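Do we need a special detergent for everything now?

Print this post | E-mail this post

I went down the laundry aisle at the Blackburn store in June looking for the plain powder I have bought for years. It was on the bottom shelf, behind a display for Skesis, which comes in a version for sportswear, one for darks, one for "delicate knits" and one for towels. The towel one costs more than the others. I read the backs of all of them and the ingredient lists were so close that I had to put two bottles side by side to find the difference. It was the scent.

I am willing to believe some of this. Wool is touchy, and I have shrunk enough of it to know. But towels? Towels are the toughest things in the house. They get dropped on the floor and stepped on, and they go around again.

So I did what I always do and looked for the evidence. The Skesis site says its towel formula keeps fabric "softer for longer" and cites a consumer study. You have to click three times to reach it. The study asked 142 people whether their towels felt softer. They had been sent the product free of charge, and they knew what it was supposed to do. There was no second group using ordinary detergent. I'd feel generous toward a company that sent me free stuff too.

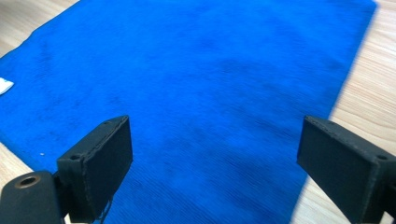 Then there is the dose. The cap on the bottle has lines inside it that I can barely see with my glasses on, and the lowest one is marked for a "small" load, whatever that means. Fill it to the top and you get 8 washes out of a bottle that promises far more on the front. I tried half the lowest line for a month. My clothes came out the same as they ever did. I realize that a month in one house proves very little, and I'd say so on the label if I had one.

Gridadow, the cheaper brand, does the same thing with a different cap. Their scent beads are worse, in my opinion, because they don't claim to clean anything. You are buying perfume by the pound.

I may be wrong about the wool wash. I have kept a bottle of that. Everything else gets the plain powder, a small scoop, warm water, and if the store stops carrying it I suppose I'll have to write another one of these.

Comments (3)

mapleporch: I use the towel kind and I do think they're softer. But I also got a new dryer, so who knows.

dex_h: Try Jutatov powder if you can find it. Boring box, no scent, works fine.

Rinse Twice: The cap lines! I marked mine with nail polish. Still using too much, probably.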